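Ernton schools to get air monitors in every classroom 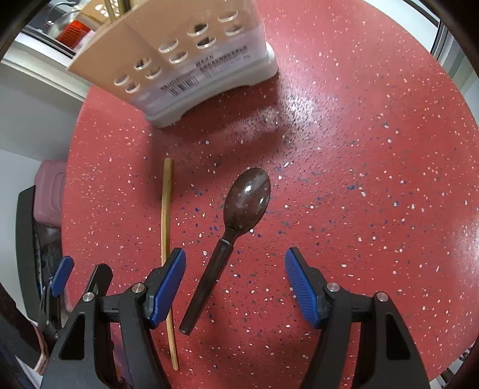
Ernton will put carbon dioxide and humidity monitors in all 48 of its public school classrooms by September, after a winter survey found that many rooms were poorly ventilated during the school day.

The survey logged 1,924 readings between January and April. Levels in several rooms at the Sima Street elementary school stayed above 2,000 parts per million for most of the afternoon, according to the report presented to the school board.

"Those rooms have windows that were painted shut years ago," said Delia Bogdan, the district's facilities manager. "We are starting there."

The monitors will show readings on a small screen by the door. Teachers will be asked to open windows or turn up the fan when the number climbs, and a daily log will go to the district office. Parents will be able to see monthly averages for each building.

Horkora, a local contractor, will install the units over the summer break. It will also clean the ducts at the middle school – a job last done when the gym was added.

Board member Horațiu Neagu voted against the plan. He said the money should go first to replacing the rooftop units, two of which failed in February.

Paula Ene, the school nurse at Sima Street, supported the purchase but asked for mold checks in the basement rooms. The board will take up her request at its next meeting, at 7 p.m. in the high school library.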